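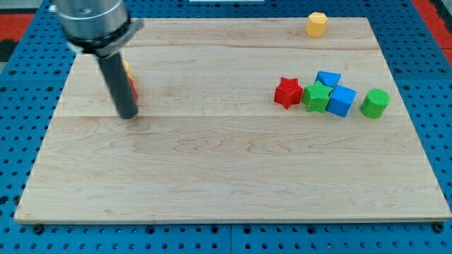 Collecting push examples for the Nurumar model – how we do it on the Ladby bench, start to finish. Read it once before your first shift, then keep it open. Most of what goes wrong is in the first few minutes and in the labeling. You'll be working with the printed blocks (stars, cubes, cylinders, prisms, the octagon one) on the maple board, and the arm has the single black finger on it, no jaws. Push only. If you need grasping you want the other page. The layout you're after is something like the cluster on the right half of the board, red star, green star, blue cube with the triangle tucked in behind it, green cylinder off a little to the side – and a yellow octagon left way out by the far edge with bare wood between. Some close, some far. The model needs both.

Last edit 26 June 2018. Lovely Sison wrote the first version, I've cut it down. Complaints to me.

## Before you start

- Board bolted. Grab a corner and try to shift it. Shouldn't move at all.
- Finger tight in the flange. Hand tight plus a quarter turn, no more, Shiela Padilla has already had to drill one out.
- Wipe the wood. Dry cloth. No spray.
- Disk space. A full shift eats a lot more than you think.
- E-stop where you can reach it sitting down. Press it once, check the arm drops out, reset.

Then power up Trilovetti (the control box, gray switch at the back) and wait for the steady light. Blinking = still homing. Don't touch the stick while it's blinking.

## Calibrate

Do this every shift. Yes even if the last person just did it.

1. Clear the board, all blocks off.
2. Run `calib touch`.
3. Arm goes to each corner in turn and stops just above the wood. Use the fine jog to bring it down until a sheet of printer paper drags but still slides.
4. Hit enter at each corner.
5. Read the residual at the end. Over 2 mm, do it again. Over 2 mm twice, stop and get Shiela.

Do not "fix" a bad residual by editing the config file. Somebody did this in November and we threw away a week of data. The offsets looked great and every contact point was wrong.

## Set up the blocks

Pick a handful and put them down without thinking too hard. People have habits – I put things in rows, Lovely makes circles – and the model picks up on it. So there's a shuffle script:

`layout suggest`

prints a rough layout on the screen, which blocks and which zone. Zones are left, middle, right, far, near. Get each block in its zone, any rotation. Don't measure. Close is fine.

Rules:

- All blocks upright to start. If one tips during a push, fine, leave it in the episode. Never start tipped.
- Nothing hanging over the edge of the board.
- At least one pair touching or almost touching. We have tons of lonely-block pushes already and very few where a block has to be moved past a neighbor.
- At least one block well away from everything.
- Leave open wood somewhere. The model needs room to be told to push things *to*.

Stars are the annoying ones. A star pushed on a point spins, pushed in the notch between two points it goes more or less straight. We want both kinds so don't always go for the notch.

## Record an episode

One episode = one instruction, start to finish. Prompts come up in the side window, like "move the green cylinder next to the red star" or "push the yellow block away from the blue ones".

1. Read the prompt. Out loud helps.
2. Check it's possible with whats on the board. If not, press `s` to skip. Skipping costs nothing.
3. Finger goes to the start height by itself.
4. Press `r`. Wait for the beep.
5. Push.
6. When the block is where the prompt says, lift the finger, let go of the stick, press `r` again.
7. Mark it `good`, `partial` or `bad`.

Time limit is 30 seconds per episode. It cuts off by itself after that and saves as `bad`, you can change it to `partial` if you got most of the way.

Don't reset the board between episodes. Where the last one ended is where the next one starts, this gives us messy layouts for free. Fresh layout every 6 episodes, the window will remind you.

## How to push

Slow. Slower than that. If the block jumps away from the finger you're going too fast, and the camera gets blur right at contact, the part we care about most.

- Come down *beside* the block, never on top of it. Pushing down on a block with a stiff finger is how you crack a block, or a finger.
- Touch, pause a beat, then push.
- Keep the tip low. Just off the wood, or barely brushing it. High contact tips the tall blocks over.
- If the block starts to turn and you don't want it to, back off, go round, push from the other side. Corrections are good data. Really. The first model never saw a correction and it just kept shoving in the wrong direction untill it ran off the board.
- Mind what the finger hides. It's a fat rod and from the camera side it can cover a whole small block. If the target is behind it when you start, move off to one side before you press `r`. During the push it's ok, that happens.

If you bump a block that wasn't in the prompt: keep going. Finish the episode. Mark `good` if the prompt is still true at the end. Only go `partial` if the bump changed something the prompt talks about.

## Labels

This is where we disagree with each other, so please read.

**good** – prompt is true at the end, finger lifted, under time.

**partial** – right block, right direction, didn't get there. Or got there and overshot.

**bad** – wrong block, wrong direction, arm fault, somebody's sleeve in view.

"Next to" means a gap smaller than one block. "Touching" means touching. "Between" means a straight line between the other two would cross it, doesn't have to be the exact middle. Left and right are always from the *camera*, not from where you sit! Those are opposite on this bench. Put a sticky note on the monitor if you need to, I have one.

Colors: say what the prompt list says. Blue is blue, don't add "sky blue" or "light blue" in the notes field, the parser chokes on it. Same with the octagon, it's `yellow octagon`, not hexagon. There's a hexagon in the older Macapagal set and mixing up the two names was a whole afternoon.

Not sure? Mark `partial` and type a few words. Second person looks at all the partials anyway.

## End of shift

1. Arm to park.
2. `session close` – wait for the checksum line. If you kill the window before it prints, the last few episodes are gone.
3. Play back any three episodes. Just look. Is the picture sharp, does the arm in the log move when the arm in the video moves. If there's lag between the two write it in the sheet and tell me same day.
4. Blocks back in the tray, check for cracked corners.
5. Trilovetti off at the back. Not at the wall.

## Where we are

1,245 good episodes when I last ran the count, not including the ones from before the finger was changed. Roughly half of them are single block moves with plenty of space, so from now on the prompt list leans toward the crowded stuff – separate these two, bring this one round behind that one. They take longer. Your count per shift will go down and thats fine, don't rush to make up for it.

## Things that come up

**Arm stops mid push, red message.** Force limit. Usually the tip caught the wood. Jog up, clear, mark `bad`, carry on. If it happens over and over your calibration is off, redo it.

**Block slides back after you lift.** You were dragging it. Tip too low. Come up a hair.

**Block went off the board.** End the episode, `bad`, press stop, *then* reach in. Never reach in with the light steady.

**Prompt names a block that isn't out.** Skip. Don't add the block, it messes with the layout log.

**Stick drifts.** Unplug, leave it centered, plug back in. If it still drifts use the spare in the drawer under the bench.

**Two people want to drive.** Swap between episodes, never in the middle, and change the operator name in the window. We split the data by operator for testing so a wrong name does actual damage.

**Can I move blocks by hand to make a prompt possible?** No. Skip, or start a new layout.

TODO – write up the two-camera sync check. Shiela has notes.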